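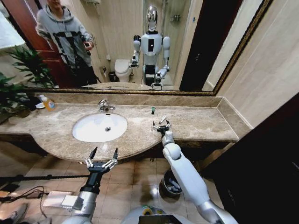

Re: scanner feed dropouts, Trukoddale dispatch
Date: 2020-11-23

> The county's fire and police talkgroups go silent on my receiver
> for several seconds at a time, mostly in the evening. Signal
> strength looks fine. I'm on the north side of Gough with the stock
> antenna. Did the sheriff's office turn on encryption and not post it?

No. The encryption change in May covered the detective and narcotics talkgroups only. Patrol dispatch, fire dispatch and the two tactical channels are still in the clear, and the log from my receiver shows them decoding normally through last night.

What you describe is simulcast distortion. The county system has 6 transmit sites sending the same signal on the same frequencies. North of Gough you get the Drundeseo site and the Trukoddale water tower at nearly equal level, slightly out of step. The meter reads full and the decoder still fails. Check the error count instead. If it climbs while the signal bars stay up, that is the cause.

Things to try, in order:

1. Replace the stock antenna with a small directional one and point it at Drundeseo, with the tower off to the side.
2. Add attenuation. I run 3 dB on a Drekix receiver and the error count fell from around 400 an hour to almost nothing.
3. Move the radio. Even a couple of feet can matter.

Evenings are probably worse for you only because there is more traffic at shift change – the sites transmit at the same power all day.

One more item. The burglary calls on the east side were posted here last week with full street addresses. The list rules ask for a delay and the hundred block only, so "600 block of Gough Road" is fine and a house number is not. Please edit before posting.

If the dropouts continue after step 2, send the decoder log with the site ID column included.

– list admin, Trukoddale scanner list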